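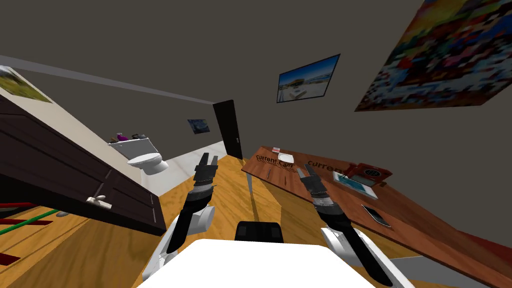 Goner plans paper survey on office and bathroom water use

September 14, 2018

The town of Goner will mail a household water survey to 2,000 addresses in November, the utilities department said. The form replaces the online version used in the previous cycle, which drew too few responses from the older districts to be usable for pipe sizing.

The survey has 19 items. Most of them concern fixture age, flush volume, and the number of hours per day that a home is occupied. A separate block covers homes with a work area, as daytime demand in the Mensah district has risen faster than the department's model predicted. Meter readings there are taken at the street and do not show which fixtures account for the increase.

Navovex, the contractor for the network model, will enter the returned forms and match them to meter data by block – individual addresses will be removed before matching. Results will be used to set pipe diameters for the replacement of the Fuvitz main, a cast iron line with a history of joint leaks. Design work on the main is scheduled to take 18 months.

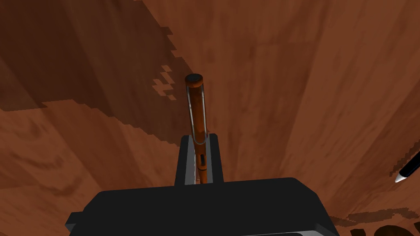 Can the form be filled out in pencil?

Only blue or black ink will be accepted, as the forms are scanned and pencil marks are often too light to register.

Households that do not know the flush volume of a toilet can look for a stamp behind the seat hinge or inside the tank. If there is no stamp, the item should be left blank. Estimates are not wanted – the model assigns a default value based on the year of construction.

Forms are to be returned in the prepaid envelope. Renters may complete the survey without the owner's signature. In buildings with a shared meter, each unit that receives a form should return its own.

The department said rates will not be affected by the answers. A summary by district will be posted at the utilities office when the matching is complete.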